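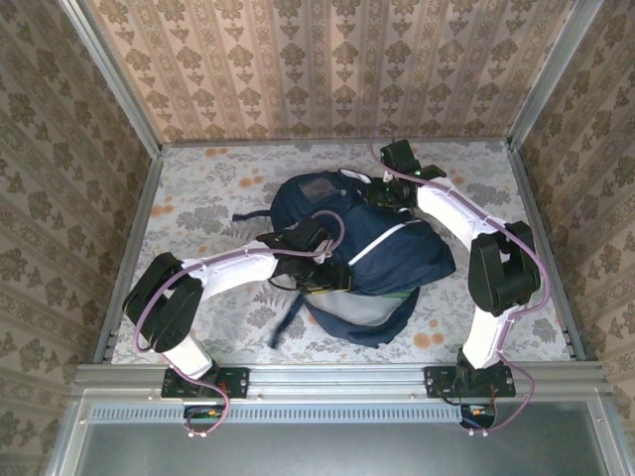

17/10/2020, Doltby bench

Backpack day! We've been stuck on towels and pillowcases since August, so it was lovely to get something with straps in it. Refilwe drove the leader arms all morning and I kept the log, then we swapped after lunch (she is much faster than me, no surprise there).

Aim for the set is 100 good episodes on the navy bag, both arms, 20 seconds each. We finished on 57 kept. I threw out anything where the operator stopped to think halfway, as the policy last time learned to stop and think too, beautifully, every time.

The bag goes down at a new angle for each episode - Marthinus wrote a little script that calls out the angle, and it's great, no more drifting back to the same lazy placement. Floral sheet stays on for this batch and the wallpaper panels stay up. He wants a plain sheet for the next one so we can compare.

Things to sort:
Right gripper a touch slow to close compared with the left. Check the current limit.
Straps are the hard bit. If one ends up under the bag, keep the episode and tag it "strap under". I'd love to see what the model does with those.
Keep an eye on the purple cables at the elbows when both arms reach far back.

Training run on Maluleke tonight with what we have. Remaining 43 on Monday, Refilwe first.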